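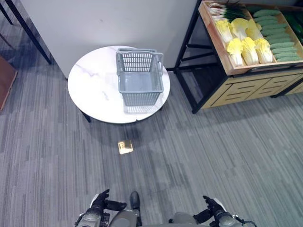
Sudholm Neighbors Board > Shopping and Local Business > Sellow pickup orders – new substitution rules

mgrinberga
Posted 03/11/2018

Has anyone else had trouble with pickup at the Sellow on Mustthorpe Road since they changed the substitution rules? I placed an order for the usual week's groceries and three things were swapped without a call or a text. Unsalted butter became salted. Bread flour became self-rising. The third was cat food and the cat will not touch it.

The old system sent you a text and you had 20 minutes to say yes or no. Now there is one box at checkout for "allow substitutions" and it comes already checked. I didn't see it. When I asked at the counter they said I could return anything I didn't want, but I had to go inside and stand in the regular service line, and I was there for pickup because I had a sleeping kid in the car.

Is there a way to set this per item?

Merike Grīnberga

tallpine
There used to be. Under each item there was a small line that said "notes for your shopper." It is gone on the website but I still have it in the phone app. I haven't updated the app in a long time though, so that may be why.

bexley_r
I uncheck the box every time and it works fine. If they don't have it, they don't charge me. I don't see what's hard about that.

mgrinberga
Unchecking it means you get nothing if they're out. For milk I'd take any brand. For flour I need the one I picked. That's what I mean by per item.

Solange Coste
I stopped using pickup in October and went back to doing my own shopping. It takes me 38 minutes door to door if I go early, and I was spending nearly that long waiting in the pickup spaces. There are only a few spaces and people park in them to run into the pharmacy.

I also found I was buying more online. I'd add things to reach the minimum for free pickup that I would never have put in a basket if I had to carry it. With a hand basket you feel the weight by the second aisle and you stop. My grocery bill went down, not by a lot, but enough that I noticed.

oldmill47
Same. Hand basket only, two trips a week. If it doesn't fit I don't need it.

bexley_r
That's fine for one or two people. I have four at home and two of them are teenage boys. A hand basket would be gone by supper.

oldmill47
Didn't say it was for everybody.

dkw_sudholm
Worked in the pickup department at a different chain for a couple of years, so take this for what it's worth. The shopper gets a list on a scanner and a target time. If something is out, the scanner suggests a substitute and you tap it. Nobody on the floor is deciding that self-rising is the same as bread flour. The software sees "flour, 5 lb" and offers the next one on the shelf. If you tap "no substitute" too many times, your numbers look bad and a supervisor wants to know why.

Be nice to the person who brings out the bags. They very likely didn't pick your order.

mgrinberga
I was nice. I wasn't blaming her. I would like the text messages back, that's all.

tallpine
Update, I let the app update itself and the notes line disappeared. So that answers that. Don't update if you still have it.

farrow_lane
Try Sepp if you're on the west side. They're small and the prices are higher on some things, but you phone in the order and a person writes it down. I told them "any brown eggs, but only the rye with seeds" and that is what I got. Pickup is at the side door. They ask for two hours' notice.

bexley_r
Sepp charges almost double for cereal. I looked.

farrow_lane
Cereal, yes. I buy that at Sellow when I'm over there. Their meat and produce are close to the same price and the produce lasts longer in my experience.

Solange Coste
I disagree on the produce. I've had soft cucumbers from Sepp more than once. The bread is very good.

quietstreet
Does Sepp take coupons?

farrow_lane
Only their own. They're on the back of the receipt and they expire fast.

dkw_sudholm
Back to the first question. One thing that worked where I was: put the item in the order twice as two separate lines if you can live with any brand, one line for your first choice and one for your second, then cancel whichever you don't want when you get the "order ready" message. It depends on whether Sellow lets you change an order after it's picked. Some stores do and some don't.

mgrinberga
They don't. I tried to take off the cat food after I got the message and it said the order was locked. I could try calling the store directly.

tallpine
If you call, use the number on the receipt. The one on the website goes to a call center and they can't see what the store has. I was on hold for a long while and then they told me to call the store.

rosalind_p
I filled out the survey on the bottom of the receipt and complained about this exact thing. I got an email back with 200 bonus points. I think that comes to a dollar or so. No word about the substitutions.

bexley_r
Better than I got. I wrote to them about the parking spaces and never heard a thing.

mgrinberga
I called the number on the receipt. The manager said they have had a lot of complaints and that the box will come unchecked after the next website change, but he didn't have a date. He refunded the flour and the butter over the phone. I didn't have to bring them in.

If anyone has a cat who likes the salmon kind, I have most of a case.

quietstreet
We'll take it. Sending you a message.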